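On trial: the Grunik hand grippers from Tostus

Members have been asking about hand-held grippers for recording household tasks, mostly from people who want to teach a robot arm to tidy up but don't own an arm yet. Tostus has been lending out its Grunik kit since spring, and we had one on loan for 15 days. These are our notes, with prices left out as Tostus quotes by the order.

The kit comes in a padded case with two grippers, a camera mount for each, a charger, spare finger pads and a printed booklet. You hold one gripper in each hand and do the job with its jaws instead of your fingers. The mounted camera records what the jaws are doing, and the recording goes to a laptop at the end of the session. The Tostus software lines up the two sides and saves them as a single run. If you only need one hand, you can leave the other gripper in the case and the software will accept that too.

Setting up took longer than the booklet says. The camera mounts went on easily enough, but the calibration card has to be held flat and still in good light, and we had to repeat that step on the left unit until it passed. Once done it stayed done. We did not have to calibrate again unless a mount had been taken off.

We used the kit in a furnished bedroom, where there are plenty of the small jobs people say they want help with. The list in the booklet covers kitchens and desks but says very little about bedrooms, so we wrote our own: rubbish, laundry, things left on surfaces, straightening the bed. 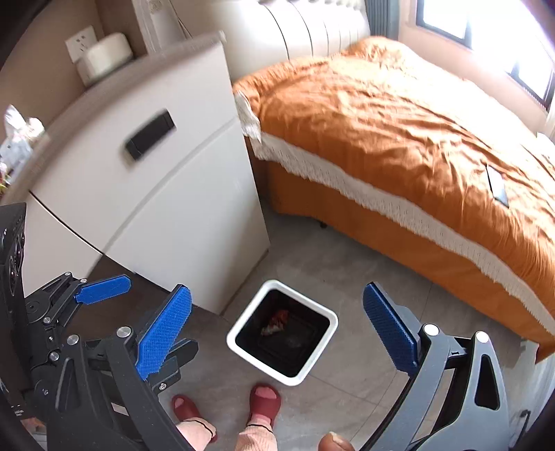

Jaws open over the bedroom bin.

Working over something on the floor is the hardest position. The gripper weighs more than it looks in the catalogue, and with your arm held low the weight is all on the wrist. It is worth bending your knees and keeping the elbow close in. The jaws open wide, wide enough for most of what you would find in a bedroom. They also close smoothly, with no sudden snap at the end, and the trigger has a long travel so you can stop partway.

The finger pads are soft and textured and they are the best part of the kit. Paper, wrappers and fabric all held well. Hard plastic is less certain, especially if the surface is glossy and you catch it at an angle. We dropped a tablet box more than once before learning to take it by the edge. The pads pick up fluff and should be wiped between sessions with a damp cloth. Replacing one means undoing a small screw, for which a driver is supplied.

The software is plain and does what is needed. Each run gets a name, a length and a note field. You can trim the start and end, mark a run as failed and move on. We recorded 71 runs in all and lost 2 of them, both when the laptop went to sleep during the transfer. Tostus says a fix is in the next update. Until then, turn sleep off before you plug in.

Battery life was fair. A full charge gave us nearly five hours with pauses, and less when both grippers were running without a break. The charge light is on the underside of the handle, where you can't see it while you are working. A sound when the battery is low would help. 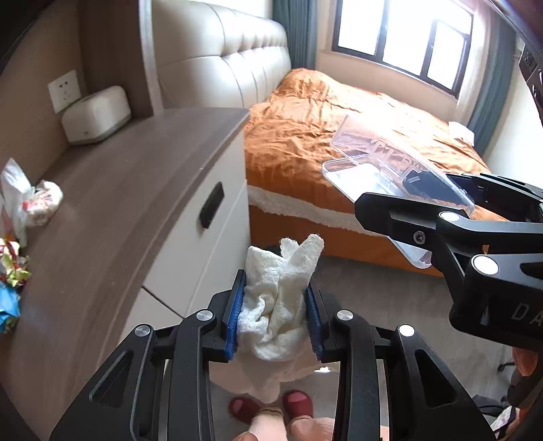

Salazar wrote in after borrowing the same kit to say that cloth was where it earned its keep, but that anyone with small hands should ask for the short handle, as the standard one left the trigger just out of comfortable reach. The short handle is not shown in the catalogue and has to be asked for by name.

We would agree about cloth. Soft things change shape as you lift them, and a cheap gripper tends to pinch one layer and leave the rest behind. The Grunik takes up a good handful and keeps it. Folding is slower. You need both grippers for it, and it took a full session before our folds looked like anything you would put in a drawer. New users should leave folding until they are used to the reach of the jaws, and begin with picking up and putting down.

Using two grippers close together also takes practice. The outer arms stick out further than your own knuckles would, and ours knocked against each other until we learned to bring them in from different sides. The black finish marks a little when this happens. Nothing bent or came loose.

Some smaller points. The booklet's print is too small. The wrist strap is useful and should be worn. The case has no pocket for the calibration card, so ours travelled inside the booklet. Cameras should be wiped before each session, as a fingerprint on the lens will spoil every run until someone notices.

Tostus offers the kit for sale or on loan. Loans go through the Burkden office and include delivery and collection, and the loan fee comes off the price if you decide to buy. Repairs are also handled at Burkden. We sent back one camera mount with a stiff catch and had a replacement in 5 days.

For a group that wants to record at home and has a laptop to spare, a loan is the sensible way to begin. Anyone who only wants a few recordings of simple pick-ups could manage with a single gripper, which Tostus will supply on request. The next loan slots are in July, and bookings should say which handle size is wanted.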